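**Trillham household waste center to close for resurfacing**

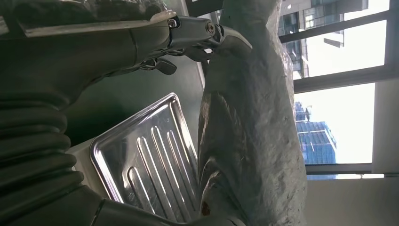 *Metal jaws against a gray, rough-textured object.*

29/07/2024 – The Trillham household waste center will close for 15 days in September while its access road is resurfaced, the Wivell district office has confirmed.

Residents may use the Pacheco Road site during the closure. Opening hours there will be extended by one hour each evening, and permits issued for Trillham will be accepted.

The center serves 2800 households. Ea Ingvarsson, head of waste services, said curbside collections would continue on their usual days – including garden waste. Bulky items already booked for drop-off at Trillham should be rebooked through the district office.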